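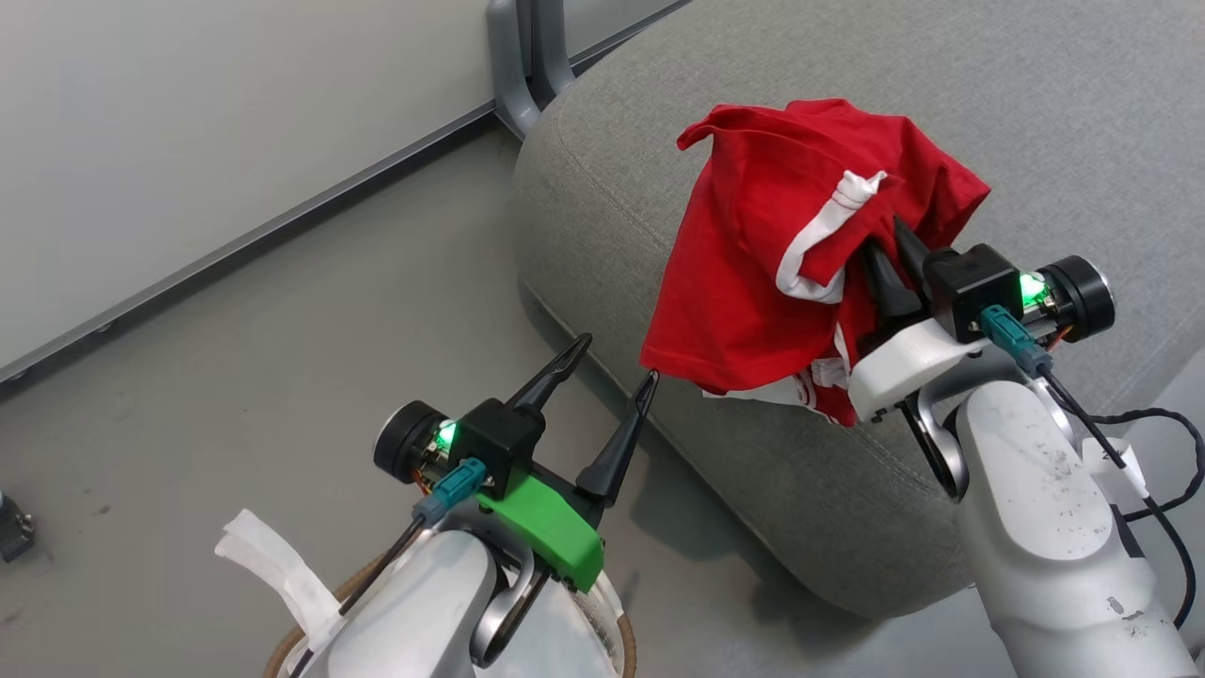
Viorica Golob wrote in to ask whether the Mujić signal service is worth paying for if she only trades EUR/USD a few evenings a month. Probably no, and the longer answers are below, along with the other things readers keep sending.

September 5, 2022
By Stavros Vasić

Do paid signals work?

Some do, for a while. Mujić publishes its winning calls and is much quieter about the rest. I asked for a full account statement in the spring and got a brochure. Until a seller shows every trade, with spreads and swaps included, I treat the results as advertising.

What about the 100 percent deposit bonus at Brernton?

Read the withdrawal terms first. You can't take the bonus out until you have traded a set volume, and on a small account that volume is enormous. Most people lose the deposit on the way there. I would skip it.

How much do I need to start?

Brokers will let you in with almost nothing, and they like it that way. I started with $4000 and it was still too little for the position sizes I was using. Whatever you put in, don't let it be rent money.

Is 1:100 leverage dangerous?

It is if you use all of it. A one percent move against a fully loaded account wipes it out, and the pound can do that over lunch. Bujar Dumitrescu wrote to say he has used it for years without trouble. Good for him – I'd still like to see the statements.

Should I trade the rate decisions?

I don't. Spreads widen, stops slip, and the first move often reverses. If you must, wait until the spread is back to normal.

Is the Irnholm robot legit?

The backtest looks lovely. Backtests usually do. It covers 29 pairs and leaves out slippage, so I can't take the curve seriously. I'm running it on a demo account and will post the log in November, good or bad.

Can you manage my account?

No. Please don't send it to anyone else who offers by e-mail, either.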